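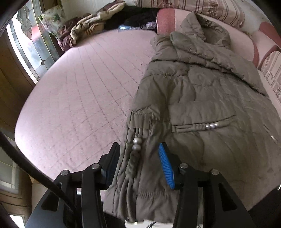 Mi-kyung Do replied at 4:10 p.m. that clumped fill is usually a drying problem, and asked which setting I used.

Ticket 3526, Pudorance puffer jacket, clumping after wash. Low heat, 57 minutes, no dryer balls.

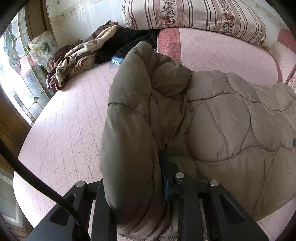
Second cycle went the same way. I broke up the lumps in the sleeves by hand and put the jacket back in for another run. For folding I use the bed, and the striped pillow can stay up against the rim while I work. One snap showing, a fold rolled up. 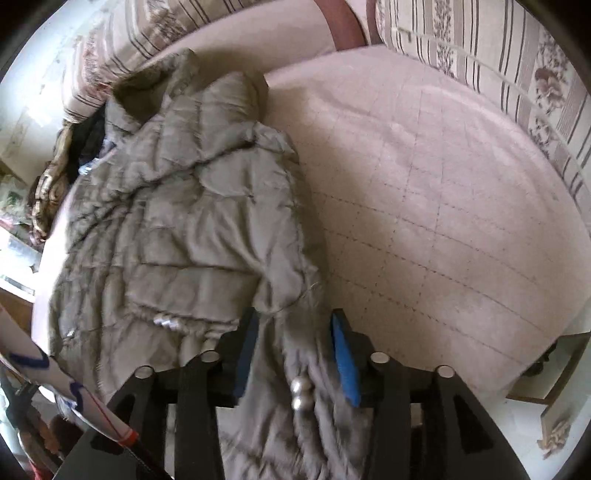
Third cycle was low heat again, this time with two Etley dryer balls. Back panel is fine now. Left cuff still has a lump. Leaving the ticket open.

Ya-wen Leung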